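Home | Opinion | Letters | Archive | About

Stop Renewing Things For Me
By Kaisu Keskinen

Last December I paid for a second year of a language course I had stopped using in the spring. The charge went through at night and the receipt arrived with a cheerful note thanking me for staying. I had not decided to stay. I had forgotten to leave, and the company had counted on that.

I think automatic renewal should be off unless the customer turns it on. I mean all of it: gym memberships, magazines, software, storage, meal boxes. If I want a thing again next year, I can say so.

The usual defense is convenience. My neighbor Oskari Miettinen makes this case better than most. He travels for work and would hate to come home and find his insurance had lapsed because he missed an email. I agree with him about insurance. A lapse there can do real harm, and a person ought to be able to choose automatic renewal with one click. But very few of the things that renew in my name are like insurance. If my magazine stops coming, I will notice or I won't, and if I don't notice, I didn't need the magazine.

The other defense is that anyone can cancel. I have tried. Joining the gym at Vukivdale took me less time than boiling an egg. Leaving it took a phone call during office hours, a form, and a talk with a young man who offered me two free months. He was polite and was doing his job. I still had to say no to him four times. My sister-in-law, Iida Rautiainen, had a worse time with a photo storage plan, which she could only cancel on the same phone she had signed up with, and that phone was long gone. She got out in the end by having her bank refuse the charge.

I went through my own statements after the language course. I found 10 renewing payments, and I could explain six of them. The other four came to 400 a year. I am not careless with money. I keep receipts and I read the paper bills that come in the mail. These charges got past me because each one was small and none of them asked me anything.

Shops would complain about a change, and some would lose income. Martti Suominen, who used to sell newspaper subscriptions, told me a good share of his renewals came from people who had stopped reading. He didn't see a problem with it and we had a long argument. My view is that a business that depends on forgetful customers has the wrong price or the wrong product.

A fair rule would be short. Ask before each charge longer than a month. Put the price in the first line of the message. Let people leave by the same door they came in. If they don't answer, stop the service and keep their account open for a while in case they come back.
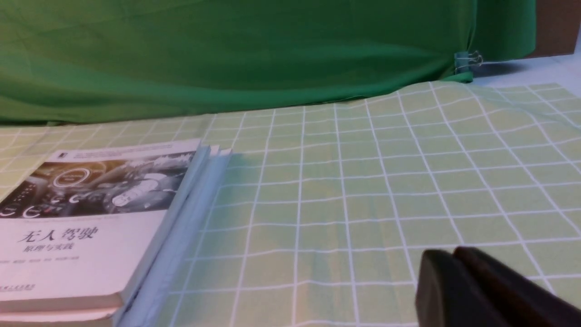

Green cloth on a clip. 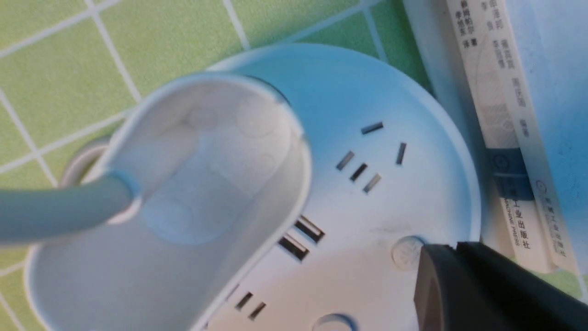
What should I do if a company charges me for a renewal I didn't want?
Write to them the same day, say you want the renewal canceled and the money returned, and keep a copy. Many will refund a recent charge if you haven't used the service since. If they refuse, ask your bank what it can do about the payment.

Contact the editor | Copyright 2024 | Back to top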